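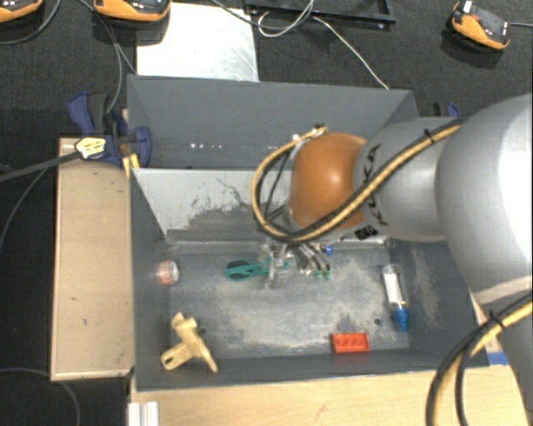

Saturday, February 25, 2023
By Parvathi Murthy

Section 4: Setting up and looking after your sorting bins

If you have worked through the earlier sections you will have your bins out of their wrapping by now, and I expect you are keen to get things into them. Please give yourself a quiet half hour for this part all the same. A pair of bins that is set down properly at the start will save you a good deal of shuffling later on, and it really is a pleasant little job once you get going.

4.1 Placing the bins

1. Clear the spot where the bins are to stand and run a soft brush over it. Grit has a way of hiding in the corners – do check there too.
2. Set the rear bin down first and push it gently back until it stops.
3. Lower the front bin into place with one hand on each side wall. Keep your fingers on the outside as the two come together.
4. Press lightly on each corner in turn. If the bin rocks, lift it out, brush underneath and try again.

Note: Small holes in the floor of a bin are quite all right, but very small items can slip through them. Keep screws, beads and the like in a lidded tub (the Stitura tubs from Section 2 will do nicely).

4.2 Filling the front bin

5. Start with the bulky things, such as bottles, and lay them on their sides with the caps done up tightly.
6. Lay long-handled tools flat, with the handles all pointing the same way, so that you can lift one out without bringing its neighbours along for the ride.
7. Stop when you have one layer. I know it is tempting to carry on! A second layer only means digging about for whatever is at the bottom, and the spare things can go in the rear bin quite happily.

CAUTION: Never put open blades or leaking containers in either bin.

CAUTION: Empty both bins before you lift them. Even a half-full bin is heavier than it looks.

4.3 Cleaning

8. Take everything out and wipe the floor and walls with a damp cloth and a drop of washing-up liquid.
9. Dry with a clean towel and leave the bin empty overnight.

Note: The floor will pick up pale scuffs and worn patches where things are set down most often. These are only marks on the surface and need no treatment. Please don't go at them with wire wool – my colleague Borislav Stan tried it in November and made a far bigger patch than the one he began with.

If a side wall should ever crack, order a new bin under part number 3827 and stop using the old one until it arrives. Section 5 deals with labels.

Grolgate Storage Help Desk, extension 611 | © 2023 Grolgate | Back to top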